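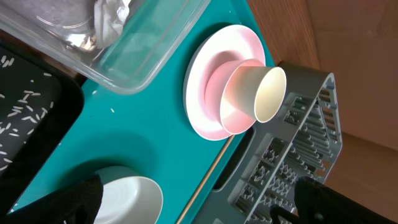
Robots learn to clear a table from short practice runs

A research group at the Teixeira laboratory in Zisutport has published a new method for teaching robot arms to clean up after a meal. The method, called Istidia, needs only 174 demonstrations by a person, while the earlier system of the same group used 400.

The main idea is to cut each demonstration into small pieces, such as reaching for a bowl, closing the gripper or putting a plate in the rack. The robot learns the pieces separately and then decides which one should come next, looking through a small camera near its gripper.

"Before, when the robot made one mistake, it continued as if everything was fine," said Oana Voicu, who led the work. "Now it looks again and can choose to repeat the last piece."

The group tested the method on tables with dishes, paper cups, used tissues and grains of rice. Bowls and plates should go to a dish rack, and the waste should go to a separate container. In 291 test runs, most of the failures came from paper cups lying inside other dishes, because the gripper often took the cup and the bowl together. Rice was also difficult. Single grains are easy to miss when the hand of the robot covers part of the view.

Lenni Kettunen, a co-author, said that training took roughly 14 hours on one computer. The group did not yet try the method with glasses full of water or with people moving near the table.

Judite Prata of the company Duvonwood, which makes kitchen equipment, called the result useful but said that the robot is still too slow for a canteen. The next tests will begin in October.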